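4.2 Open trays and the small things of the home

Of all the storage habits in our survey, the open tray was the one we most enjoyed studying. We asked 213 households in Grirside and Dedow where they kept the small objects they reached for in a normal week, and people told us far more than we had asked for! Many began with the drawer, then remembered a tray, a lid or an old box on a side table, and the real answers started there. Figure 3 gives two views of mixed items stored in the open.
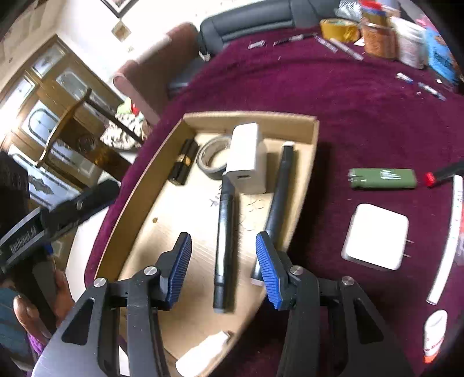 Last modified: 5/5/25

Figure 3. Shared storage in a cardboard tray. First view: black markers, a roll of tape and a white USB power adapter. Second view: a roll of tape and the charger again, with a black and gold lipstick tube.

What excites us about trays is how little sorting they demand. In the drawer homes, items were grouped by use – pens with pens, cables with cables – and a thing with no group tended to wander. Tray homes put up with odd neighbours. Colour and shape did the work that labels do elsewhere, and people described spotting an item from across the room.

The diary study followed 20 of these homes through October and produced 700 entries on searching for something. In 13 of the homes, the longest searches were for objects that had once had a "proper" place. We coded each entry using the Saha scheme, with one added category for items found in a pocket. Depth mattered as well. Walls low enough to see over were favoured, and deeper boxes slowly turned into drawers, with a bottom layer that stayed put for months.

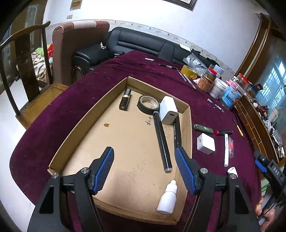
One respondent from the Truvora pilot disagreed, writing that an open tray only works for people living alone, and that in a family of five it empties by lunchtime. We take the point seriously, and household size is treated separately in Section 4.3.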